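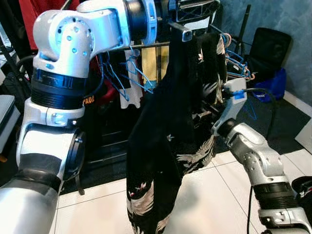 Black with birds and leaves, on the rail.

The first thing the owner of Kistau wants to talk about is hangers. Her clothing repair and resale shop has been open for eight years, and she has used every kind there is: wire, padded, the clear ones that snap in cold weather. "Black, with a proper shoulder to it," she says. "I changed over the whole shop one Saturday and I was so happy I stayed until closing just looking at the racks!"

It's easy to catch her mood. She sells secondhand pieces with big prints, mostly, and she hangs nearly all of them. Folding, she says, is for sweaters and jeans. A long print needs to drop its full length so that a customer can see how the pattern travels from top to hem.

"People walk right past a folded print. You get one wing and half a leaf, and who falls in love with that? Hang it up and suddenly there's a whole flock."

Birds are her weakness. She likes the pale ones best, crane-like, wings out, on a black ground, and she gets really animated about small touches of red. "I'll hunt for the red. Sometimes it's way down low and you've owned the thing a month before you notice it."

I asked how she deals with long, slippery clothes that twist as soon as they're on the rail. She had plenty to say about this (I filled two pages). Start at the top, she told me, and get the shoulders or the waistband sitting straight before touching anything else. Then take one side between your fingers, low down, and ease it out and away until the folds open. Do the other side. Leave it alone for 15 minutes and come back.

"Everybody wants to yank. Don't yank! The weight of the cloth does most of it if you let it."

She gives each rail a limit of 25 pieces and moves the overflow to the back room, which she calls Unen after the street where she rented her first space. The metal racks came from a store called Skonar that was closing down, and she still thinks they're the best money she ever spent. "No wobble. You can load up one end and go have lunch."

Does she steam? Only the cottons, and only in the morning. Silky things get a night on the hanger first, and half the time the creases have dropped out by the time she unlocks the door.

In September she's starting Pop, a monthly evening when customers can bring in a robe or a pair of wide trousers they never wear and swap it for someone else's. She has already set aside a rail for it, and she's hoping for patterns. "Bring me your loud stuff. Bring me the thing your sister laughed at. I've got a hanger for it."

Contact | © Kistau | Back to top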